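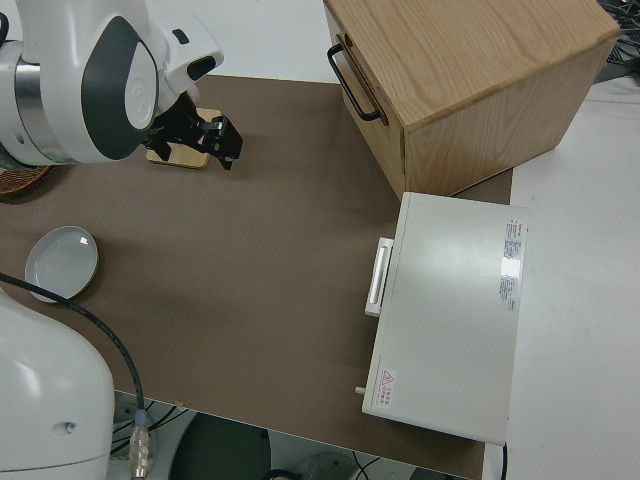
Home Energy Team, Kulcombe Office

Progress report to the Grandel Fund
Second stage of the plug meter project
3rd March

You asked for an update on whether lending plug meters to households cuts their electric bills. We can tell you that the meters went out and that a fair number came back. Whether they cut anything is a harder question, and I would be wary of anyone who says this stage has settled it.

We signed up 314 households. Of those, 140 sent us at least one set of readings, and 51 sent the full set we asked for at the start. The first number looks good in a newsletter. The last one is the only one that lets us compare a home with itself, and it is small.

The homes that finished are also not typical. They skew toward people who already read their bills, who own their homes, and who had time to crawl behind the television. Renters dropped out early. We called a good many of them and the usual answer was that they had lost the sheet, which I take as a polite way of saying the sheet was a pain. It has since been cut to one page. 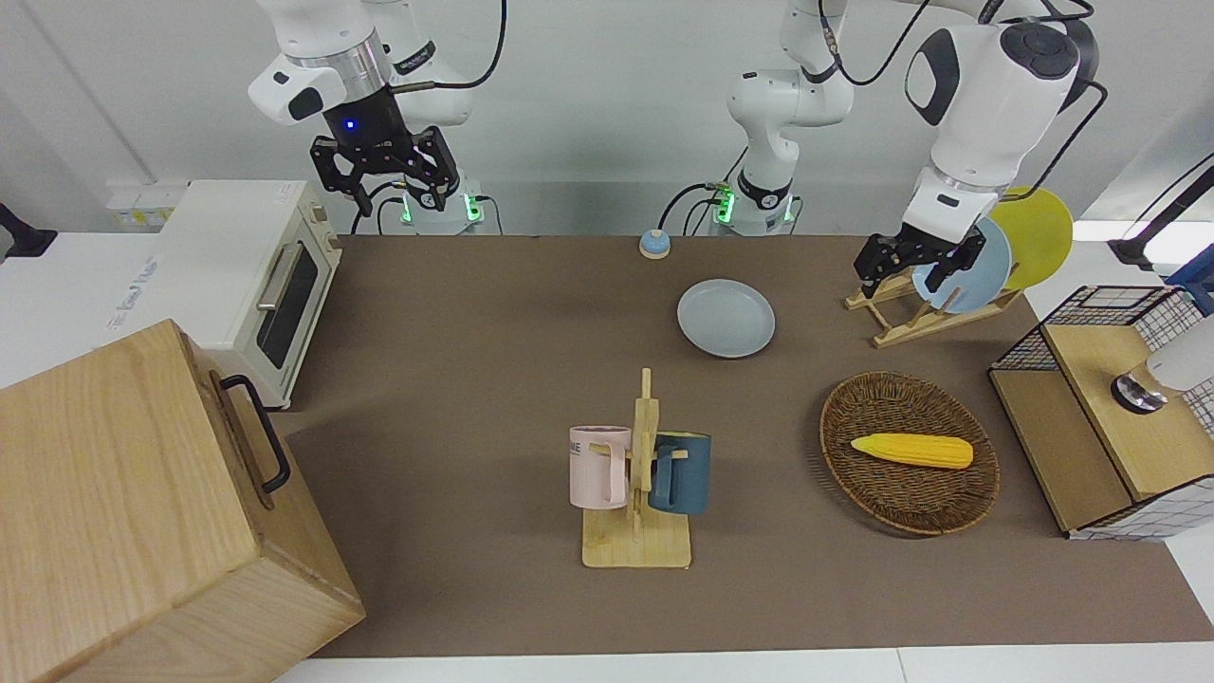 Standby power is what most people signed up to learn about, and it is where I think the project has oversold itself. Our own leaflet called it "the hidden drain on your bill." Households went looking for it and sent in long lists of anything that glowed. A ring of green lights on a white base, with a black cable trailing off it, tells you that something is switched on and says very little about how much it is using. Several homes spent weeks unplugging small chargers while an old freezer ran in the garage without a meter anywhere near it. The leaflet sent them after the wrong thing, and we wrote the leaflet.

The new leaflet starts with heating, hot water and cold storage. It gives standby power one short paragraph at the end. Two of our partners feel this makes it dull. They may be right, but I would sooner have it dull.
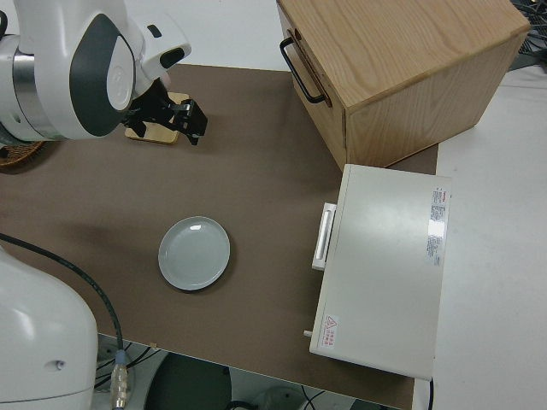 590 words

The meters themselves

We used the Evlow meter throughout. It is easy to read and easy to plug in, and the buttons are too close together, so people reset the running total while trying to change the screen. Once that happens the record is gone. We put tape over the reset button on the later batch – crude, but complaints stopped. I can't say whether the tape did it or whether people just quit telling us.

The Nyberg neighborhood got its meters late. Those homes took readings in milder weather than everyone else, and their lower use is what you would expect from that alone. Please don't quote the Nyberg results on their own. They are the best-looking numbers in the file and I trust them least.
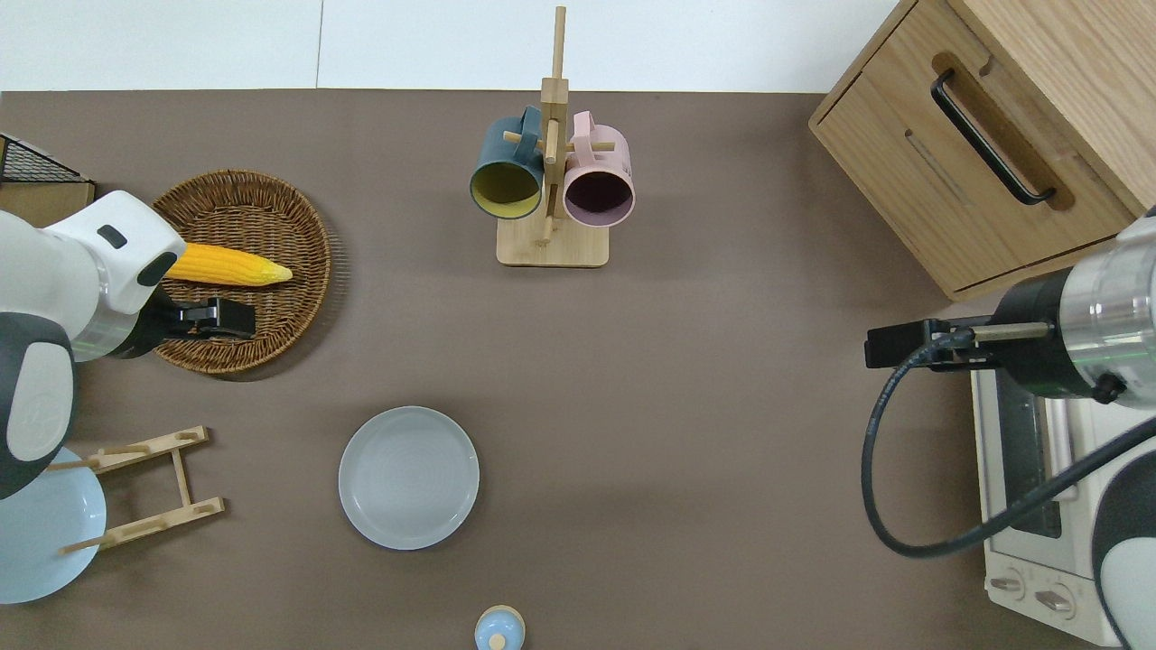 3 min read

Money

We have $2,000 left in the equipment line. The plan you approved would spend it on more meters. I would like your permission to spend it on follow-up calls instead, mostly to renters, and on stamped return envelopes. We have enough meters sitting in a drawer already.

What we would like from you

A yes or no on moving the equipment money. Also, a change to the target for the next stage: the current one counts meters lent, and we can hit it easily without learning a thing. A target based on full sets of readings would be harder on us and more useful to you.

We will send the raw readings by the end of March, with the Nyberg homes marked separately. The figures on bill savings will stay out of the summary until we have a winter to compare with another winter.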